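Filed under: Kitchen & Dining > Small Appliances > Toast and crumbs

Is a wooden plate OK for toast, or am I wrecking it?

So I moved into a little place in Vallejo and finally have a breakfast corner I like, with a two-slot toaster and a big round wooden plate (I think it's bamboo, the label is long gone). I put the bread on it going in and coming out. My sister says hot toast straight on wood will leave marks and go soggy underneath, and that I should get a wire rack. I really don't want one more thing on the table!
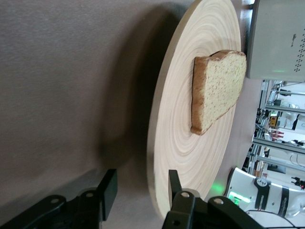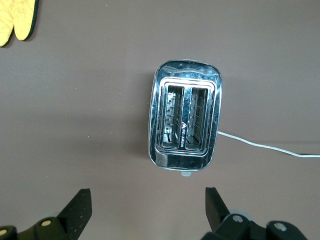
I've been wiping the plate with a damp cloth and that's it, no oil, no soap. Also, is there a trick to getting crumbs out without turning the whole toaster upside down over the sink? I did that in December and was finding crumbs for a week.

Pushpa Joshi

2 replies

Your plate will be fine. Toast isn't hot enough to mark it. The soggy part is real though, steam gets trapped underneath. Stand the slices up against each other like a tent for a minute and then lay them down. Rub a little food-grade mineral oil into the plate when it starts looking dry and let it sit overnight. Don't soak it, ever, mine split right down the middle.

For crumbs, unplug it, let it cool all the way and look for a tray that slides out near the bottom. Most have one.

just use a regular plate lol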